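Getting to Hawthorne and Staying Over: FAQ

Quick answers to the stuff we get asked most. Updated in January. If something's wrong, tell Amrit (contact at the bottom).

How do I get to Hawthorne from Pranier?

Bus or ferry. No train, the line closed years back and the station is now a bakery. Bus takes 50 minutes if the bridge is clear. Ferry takes longer but nicer, and you land right by the guesthouse instead of up the hill.

Where does the bus leave from?

Pranier main terminal, bay at the far end past the ticket windows. NOT the stop out front with the same name on it. That one is for local buses only and the drivers won't take our tickets. People mix these up every week.

How much is the bus?

20 one way. Same price return, no discount for buying both at once. Kids under five ride free on your lap. Card or cash at the window, cash only on board, and drivers don't carry much change.

Do I need to book the bus ahead?

Summer and long weekends yes. Rest of the year just turn up. The 7:30 a.m. fills with commuters so if you want to sit together take the one after.

What about the ferry?

Run by Kidard. Two sailings a day in summer, one in winter, and none if the wind is up. They post cancelations on a board at the dock and sometimes, not always, on their site. Call before you leave the hotel. Foot passengers and bikes only, no cars.

Is the ferry rough?

Can be, past the point. First half is sheltered. Sit low and near the back if you get sick.

Can I park in Hawthorne?

Free lot behind the church, unpaved. Gets full by 10 a.m. in August. Don't park on the harbor road, they do tow. Overnight is fine in the church lot, no permit.

What are the rooms like?

Simple. Bed, window, somewhere to put your clothes. Upstairs rooms have the water view, downstairs ones are quieter and cooler. We don't have TVs. Wifi is OK on the ground floor and so-so upstairs.

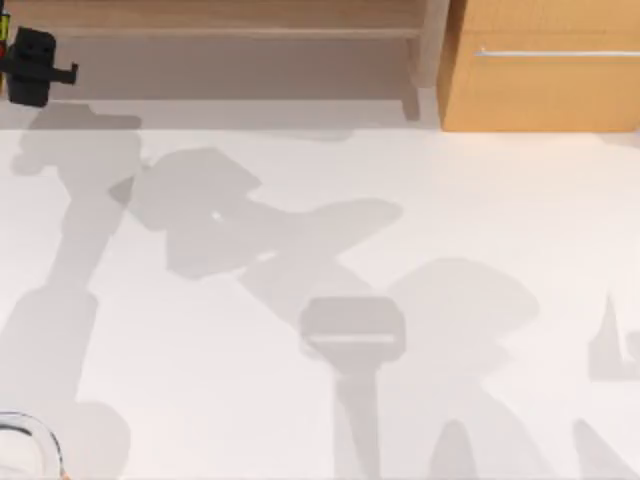

Light wood shelf unit, pale floor.

What's included in the price?

Sheets, towels, breakfast, hot water bottle if you ask. Not included: beach towels, parking anywhere but the church lot, lunch.

What time is check-in?

From 3 p.m. If your bus gets in earlier, drop your bags in the front hall and go get lunch. The hall is unlocked from 9 a.m. We can't promise an early room so please don't ask us to hold one.

I'm on the last bus. Will someone be there?

Yes if you told us. Last bus pulls in at 9:40 p.m., then ten minutes on foot, downhill. If you didn't tell us, ring the side bell and Dwight will come down, but he won't be thrilled. Ferry guests are always in before dark so no issue there.

Is there a taxi?

One. Dwight has the number. He doesn't run after 10 p.m. and he doesn't do the airport. Book him the day before if you need the early bus.

Which airport should I use?

Pranier. The other one looks closer on the map but there's no road across the inlet, you'd drive all the way around. Airport shuttle to Pranier terminal runs every 30 minutes, then change to our bus. Leave an hour between landing and your bus, more if you checked bags.

Can I leave luggage after checkout?

Sure, until 6 p.m. Front hall again. It's not locked so take passports and laptops with you. Checkout is 11 a.m. and we mean it, the ferry people arrive soon after.

Is there somewhere to put things away in the room?

Every room has at least one drawer and some hooks. Please check the drawers before you go. We mail back passports and glasses at your cost.

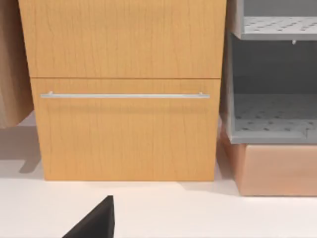

Chargers go in the box by the front door, and after a couple months they're fair game for anyone who forgot theirs. Same with paperbacks. We don't mail toiletries or socks, sorry.

Do you have a kitchen guests can use?

Kettle, fridge, microwave, sink. No stove. Label your food. Fridge gets cleared out when it's full, anything without a name goes.

Where can I eat?

Three places in winter, more in summer. The Vokex on the harbor does fish and closes when the fish is gone, often by 8. Bakery at the old station for breakfast and sandwhiches. There's a pub up the hill, food until 9 p.m., no reservations, cash prefered. Groceries are basic. If you have allergies bring what you need from Pranier.

Is there an ATM?

Inside the grocery, so only when the grocery is open. It charges a fee and runs out on holiday weekends. Get cash at Pranier terminal.

Can I bring a dog?

Downstairs rooms only. Tell us when you book. Dogs ride the ferry free on a leash, the bus company leaves it to the driver. Small dog in a carrier, never had a problem. Big dog, take the ferry.

Can I bring a bike?

Ferry yes, roll it on. Bus has a rack on the front that holds two, first come. We have a shed, ask for the key.

What is there to do without a car?

Coast path starts at the dock. Out to the light and back is an easy half day, bring water, there's no tap out there. Swimming at the town beach, cold until July. Bus number 57 goes up the valley to the falls, morning out and late afternoon back, summer only. Miss the return and it's a long walk.

Is the place accessible?

Partly. One downstairs room is step free with a wide door. The shower in it has a small lip. Bus has a lift but give them notice. Ferry ramp is steep at low tide, crew will help. Call us and we'll talk through it.

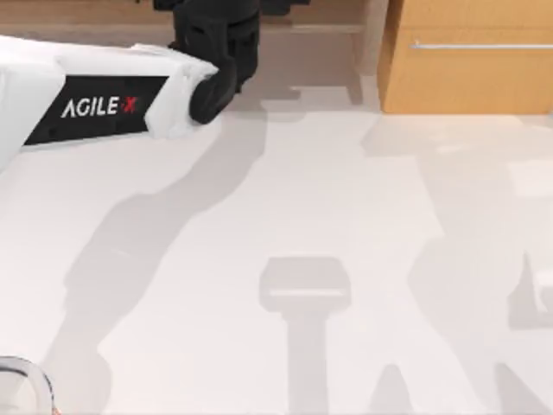
Can I cancel?

Free up to a week before. After that we keep the first night. If the ferry AND the bus are both off we don't charge you anything. If only the ferry's off, the bus counts, please come by bus.

What if the bridge is closed?

Happens a few times each winter, mostly wind. Usually open again by afternoon. Wait in Pranier and phone us, we hold your room until midnight.

Do you take groups?

Up to about a dozen in the off season. In summer we keep it to families and pairs. Email Amrit with dates.

Who do I contact?

Amrit Lachance for bookings and money. Dwight Arsenault for late arrivals, keys, taxi. Phone is better than email on the day you travel. We pick up between 8 a.m. and 9 p.m., leave a message otherwise and say your name slowly.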